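How to share a bench with a robot picker (without everyone hating it)

Okay, so a few of you have asked how we got our sample packing desk at Rastcombe running with a robot, and whether people lost their jobs over it. Short answer to the second bit: no, but the jobs did change. I'll get to that. First, the setup, as I'd do it if I were starting over tomorrow.

Start with the tray. We wasted most of January fiddling with grip settings when the real trouble was floppy boxes! Pick a cardboard tray with proper dividers and stick with the same one. Ours is a Stilden, and any tray with slots the same size all the way across should be fine.

Next, put the tray at the corner closest to the robot and leave it there. Run a bit of tape on the desk so it goes back to the same spot after cleaning. Then teach the slots one at a time in Kurnum (that's our scheduling software, yours will have its own name for it). Go slowly. Save after every row, because I didn't, and I lost a whole afternoon.

Set the speed low for the first week. We ran at 80 items an hour to begin with and crept up to 440 over a couple of months. People need to get used to the colour and noise and general size of the thing before it moves quickly near their elbows.

Now the person on the other side of the desk. Give them a laptop, a decent chair and the authority to hit pause. I mean it about the pause! At Testa, where I worked before, only the supervisor could stop the line, and everybody just sat there watching things go wrong. Our packers check labels, hand over the odd ones and write up anything that jammed. There's less standing and a lot more screen time, and a couple of them really miss the old rhythm. Ask about that and then listen, even if it's grumbling.

Swap roles every 3 hours or so. Sitting opposite a machine all day is tiring in a way I didn't expect, and your eyes get sore well before your arms do.

Last thing: mark the floor and keep bags out of the area. If you get error 1012 in Kurnum, reseat the tray before you call anybody.

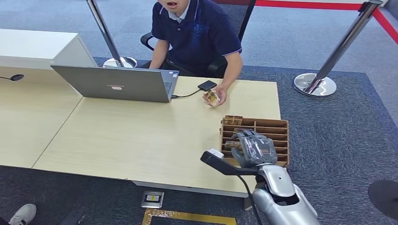 Small packets in the packer's hand and in the divided tray, laptop side and robot side.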